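Forum > Home Automation > General Talk > Can machines do household chores yet?

Laundry folding: are we there or not? 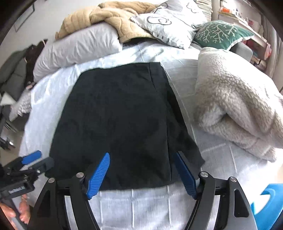 I keep reading that folding is close to solved, and I don't buy it. Towels, maybe. A towel is a rectangle with no front, no waistband and no slit in the hem. Give a machine a black skirt on a white bed and I'd like to see what it does about the wrinkles before it even starts on the first fold. Laying out a skirt takes me two seconds and I couldn't tell you how I do it.

I'm not against the idea. I have three kids and would pay real money. I just want to know from people who work with this stuff whether it's a matter of a year or a matter of twenty.

najwa_haddad

----

Reply from nizar_k

Depends what you mean by folding. If you mean one garment, laid flat, good light, nobody in a hurry, then yes, it can be done now. If you mean a basket of mixed clothes dumped on a bed, no.

We run a small workwear laundry in Abu Hammour. In June we tried a folding machine called the Drodoneck on our shirts. It was fine on new shirts. After the shirts had been through the wash enough times to lose their shape it started rejecting them. Out of one batch of 251 it kicked out 138 and we did those by hand. That's over half.

----

Reply from Yanling Zeng

Nizar, that's a fixed folder though. It has clips and plates and it wants every shirt to be the same. That's a different thing from two arms with fingers that can grab cloth anywhere. Judging one by the other is like judging a car by a train.

I think the finger approach gets there sooner than people expect. The hardware doesn't have to be fancy. Two fingers with soft ribbed pads will hold a hem well enough. What's missing is knowing where to grab, and that comes from a lot of practice on a lot of different clothes.

----

Reply from nizar_k

A train that costs what that one costs should be able to handle an old shirt.

Fair point on the type of machine. But I've been hearing "it only needs more practice" for a long time. How much is a lot?

----

Reply from Yanling Zeng

I don't have a number that would satisfy you. More than a few thousand folds, and in more than one room. If every fold is done on the same table with the same four shirts, you get a machine that knows that table. Beds are harder. The surface is soft, the sheet moves when you pull the cloth, and there are pillows and blankets in the way.

----

Reply from carla_masri

Dark clothes are the part I'd worry about. I sew alterations, and on black fabric I find the seam with my fingertips half the time, not my eyes. A side seam and a fold look alike on black cotton if the light is bad. Do any of these fingers feel anything?

Also a skirt is wider at the hem than at the waist. Fold it in half the long way and the edges line up. Fold it the other way and they don't, so you have to decide how to tuck it. People learn that as kids.

----

Reply from Yanling Zeng

Some have touch sensing in the pads, many don't. The ones without it go by the camera and by how far the fingers close. For picking up one layer when there are two, that isn't great. I'll give you that one.

----

Reply from omar.twal

I'm going to disagree with everybody a little. Folding is the wrong chore to start with. I work in a shop that builds cabinet doors and we have a Skolby arm loading panels into the sander. It did 3527 panels before we had to call anyone out, and that was for a bad hose. It does one dull job with stiff parts and it does it all day.

In a house, the same kind of thing would be emptying the dishwasher. Plates are stiff. Cups are stiff. They go in the same cupboard each time. I'd want that long before I'd want my shirts folded.

----

Reply from najwa_haddad

Plates break, Omar. A skirt folded badly is still a skirt.

That's partly why I asked about laundry. It's the one job where I could live with mistakes. If it got most of the pile done while I was at work and left the odd ones on the bed, I'd be happy.

----

Reply from omar.twal

OK, that's a good argument. I hadn't thought of it that way. I still think you'd spend your evening refolding.

----

Reply from nizar_k

She would. We did.

Has anyone here used the Vurivex one? They say it takes mixed loads. I've asked them twice for a trial with our own shirts and they keep offering to send me a video.

----

Reply from carla_masri

Haven't used it. I'd hold out for the trial, and put a pleated skirt in the bag.

Contact us | Copyright Home Automation Forum | Back to top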